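Subject: Re: [jadatham-allotments] Glut of plums, what are people doing with them?
From: Jussara Damasceno
Date: 27 September 2021

Hello all, and hello Genivaldo, sorry it's taken me a while to get to this one! 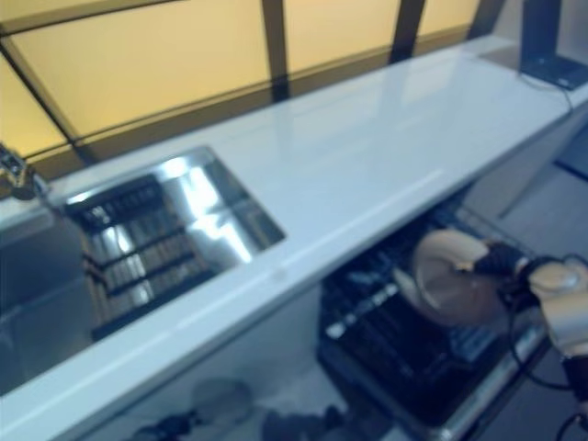

Plums first. I picked 19 pounds off the old tree on plot 273 and gave half away before I'd even got home, so I do sympathise. My view is that jam is the best use for the slightly underripe ones (more pectin, and you don't need the special sugar) and the soft ones want to be stewed or frozen straight away. I halve and stone mine over a steel sink, on a long white worktop with plenty of room either side for the bowls, and that makes the whole business a lot less sticky than it was when I did it at the plot with a bucket. Freeze them cut side up on a tray and bag them once they're hard. They'll keep till spring.

Genivaldo Pimentel wrote:

> Has anyone got a decent plum jam recipe that isn't tooth-rottingly
> sweet? Mine came out like toffee last year and Cauã won't let me
> forget it. Also, is it worth pruning the tree now while I'm up the
> ladder, or should I leave it till winter?

Toffee means you boiled it too long, I'd bet money on it. Cook the fruit with a splash of water until the skins are properly soft BEFORE the sugar goes in, then boil hard and start testing on a cold saucer after ten minutes. I use three parts sugar to four parts fruit. It's a softer set and you need to keep it in the fridge once it's open, but it tastes of plums.

As for pruning, please don't leave it till winter! Plums get silver leaf if you cut them in the cold months. July is when I do mine, on a dry day, so I'd put the saw away now and only take off anything that's snapped under the weight.

Lahcen, you asked about wasps on the other thread. Pick up the windfalls every evening and they mostly lose interest. I've never had any luck with the jam jar traps, they just seem to invite more of them over from the Tonthorpe side.

I've got a box of empty jars with lids if anyone's short, mostly the one pound size. They're on the shelf in my shed, just help yourselves and leave me a couple.

Jussara
plot 273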